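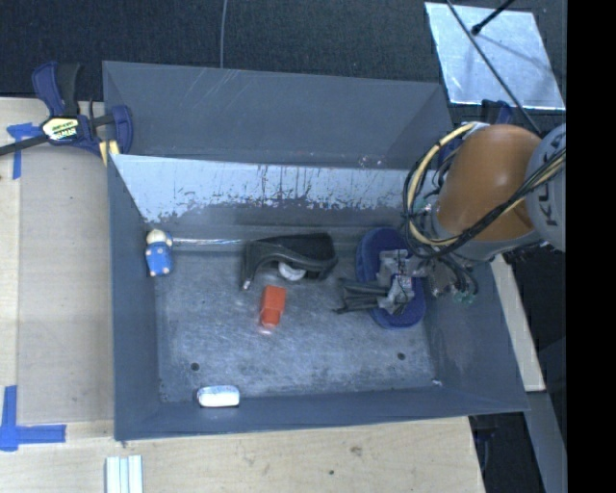

Numongate Pension Plan – Investment Subgroup
Minutes of the meeting held 2 December 2025

1. Minutes of the previous meeting
Approved with one correction: under item 4, "coupon" should read "yield".

2. Bond ladder
The July rung matured and was paid in full. The proceeds are still in the cash account. The subgroup discussed three options: a new five-year rung, a shorter rung of 14 months, or leaving the money in cash until the next review. The 14-month rung was preferred, as it fills the gap before the Turcombe notes fall due.
Decision: buy the 14-month rung, up to $300,000 face value. Agreed, one abstention.

3. Turcombe notes
The issuer has asked holders to consent to a change in the interest cover test. The consent fee is 50 basis points. The draft amendment does not say whether the test is run on a trailing or a calendar basis – the plan will not vote until this is clear.
Action: plan office to write to the note agent.

4. Custody fees
Ojala has proposed a flat fee of $610 per quarter in place of the present charge per trade. At the current level of trading the flat fee is higher. It would be lower if the ladder were rebuilt in smaller lots, but no such change is planned.
Decision: stay on the present schedule.

5. Cullik report
The performance report was received. Returns are shown before fees on page 2 and after fees on page 5, with the same heading on both. Cullik to relabel the tables and reissue. The report was not accepted in its present form.

6. Other business
Signature cards at the bank are out of date. Carried over.

Next meeting: date to be set once the revised Cullik report is in.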